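From: Harsh Tiwari
To: Flullesell home cooking list
Date: Thursday, December 17, 2020
Subject: Re: [flullesell] Lentil soup splitting after freezing

On the Flullesell list, Pulbridge Kitchen wrote:

> I made the red lentil and carrot soup from the July round-up in a
> double batch, finished it with cream as written, and froze half in
> flat bags. It was fine the first day. The frozen half came back
> grainy, with a thin yellow liquid on top and a sort of paste below.
> Stirring helped for a minute and then it went back to how it was.
>
> Is this the cream, the lentils, or my freezer? I would like to keep
> making it in quantity as it is the one soup everyone here eats. Also,
> the recipe says 2 tablespoons of lemon juice at the end and I put
> that in before freezing. Could that matter?
>
> The other thing I noticed is that the frozen half tasted flat. I had
> to salt it again.

Most of it is the cream, some of it is the lemon, and the flat taste is a separate matter.

Cream is fat held in water in small drops. Slow freezing makes large ice crystals, and the crystals push the drops together until they merge. On thawing you get free fat on top, which carries the color from the carrots and the turmeric, and that would explain your yellow layer. The graininess is milk protein that has clumped. Acid makes it clump sooner, so adding the lemon before freezing did you no favors. Light cream and half-and-half are worse than heavy cream here. Sour cream and yogurt are worse again.

The paste at the bottom is the lentils. Split red lentils have no skin and break down almost completely. The starch thickens the soup when it is hot, then lets go of some of its water when it is frozen and thawed. This part is harmless and can be put right with a blender.

What I do for freezing:

1. Cook the soup up to the point where the lentils are soft and stop. No cream, no lemon, no fresh herbs.

2. Hold back some of the stock. For a pot that starts with 919 g of stock I leave out 50 g and add it when reheating. The soup is easier to cool and takes less space.

3. Blend before freezing, and blend again after thawing if it looks uneven. A stick blender is enough.

4. Cool it in a shallow pan. I set mine in a sink of cold water and stir it now and then. Do not put the full pot in the refrigerator hot.

5. Freeze in flat bags, as you did. Thin bags freeze faster and the ice crystals stay smaller. My portions come to 494 g each, which is a large bowl or two small ones.

6. Thaw in the refrigerator overnight, heat to a full simmer, then turn it down and stir in the cream. Lemon goes in last, off the heat, after the cream has been mixed through.

If you want something in the soup that survives the freezer, use full-fat coconut milk. It can separate too, but it comes back together with heat and a blender. The taste is different, and I would leave out the thyme and use a little more cumin. I have also blended in a boiled potato in place of cream. It tends to turn slightly gluey if you overwork it, so mash it first and keep the blending short.

On the flat taste: cold storage dulls the aroma of the spices, cumin and coriander especially. Salt at the end, after tasting, and expect to need a little. More useful than salt is a small spoon of fresh spice fried in oil and poured over the bowl. Mine is cumin seed, a pinch of chili flakes and one sliced clove of garlic, taken off when the garlic is pale gold. Ten seconds too long and it is bitter, and you have to start over.

For the bags you have already: do not throw them out. Heat one gently with a splash of water and run the stick blender through it for a minute. If it is still grainy, whisk a teaspoon of cornstarch into cold water, add that, and bring it back to a simmer. It will not be as smooth as it was on the first day, but it will hold together in the bowl. I have used soup in this state as a sauce over rice and had no complaints.

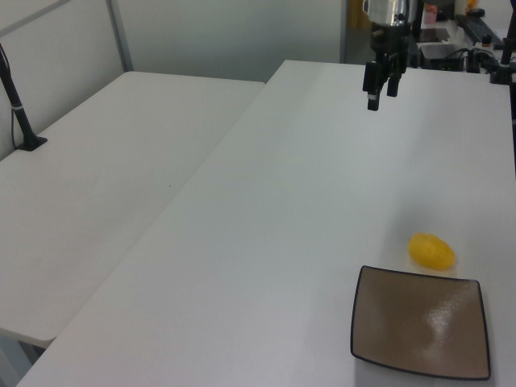
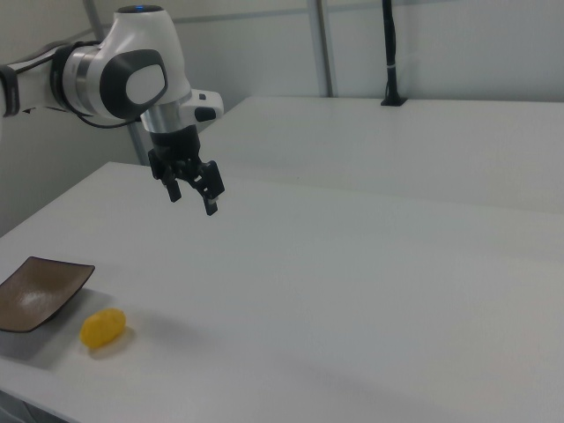 Two more notes, as they came up on the list before.

Brown and green lentils behave differently. They keep their skins and most of their shape, and a chunky soup made with them freezes well without any blending. They need longer in the pot, and I would cut the carrots larger so they are not mush by the time the lentils are done.

Carrots cooked in large pieces go spongy in the freezer. In a blended soup this does not show. In the chunky one it does, so if you mind the texture, leave the carrots out and cook fresh ones while the bag thaws - they take less time than the bag does.

Kanaujia asked last time whether the soup can be canned instead. I would not do it with this recipe. A thick puree heats unevenly in the jar, and cream should not go in home-canned soup in any case. The freezer is the better place for it.

If someone has tried the coconut version with the Lostton curry powder, please post the amount you used. I found one tablespoon per pot too strong and have not gone back to it.

Harsh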